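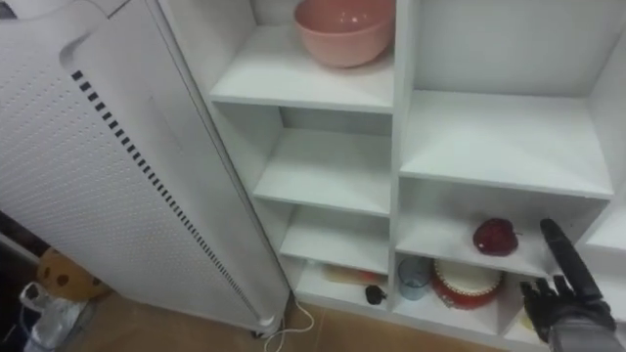

Does a shelf-picking robot take work away from the people on the floor? In our stockroom it took away the bending and the late restocks, and it gave us a tray of exceptions to deal with every morning.

Review: Fenlow Satisach picking system, after six months

We run a small toy and housewares rental business and put the Satisach in last July. The price was $3119 for the setup and training package, plus a monthly lease on the arm and hand. I manage the floor, so this is written from that side. I did not handle the contract.

What it does well

Light single items in open shelving. Play food, cups, bowls, small boxes. The fingers are slow to close and don't crush much. In December it logged 1088 picks, and 597 of those were on the evening shift, when we used to have one person doing returns and shelving together. That person now does returns only and leaves on time.

It copes with mixed shelves better than I expected. We stopped sorting every cubby by type in the fall and the pick rate stayed the same.

What it does badly

Flat things lying toward the back of a low shelf. Clear plastic also gives it trouble – cups more than anything. It will try twice, stop, and put the item on the exception list. Someone has to go and get it by hand. Plan on 10 minutes at the start of the day for this.

Power cords and plastic bags on the floor need to be kept out of its path. We were told this in training and it still caused most of our stops in the first month.

What changed for staff

No one was let go. Two people had their hours moved, and one of them didn't like it. The job is more checking and less carrying, and some people find that dull. Talk about it before the machine arrives. We did it after, and that was a mistake.

We also looked at the Rajput system, which was cheaper but wanted its own bins. Keeping our shelves decided it.

Support is by phone and was fine. The manual is poor.

Four stars out of five.

Posted 20 January 2023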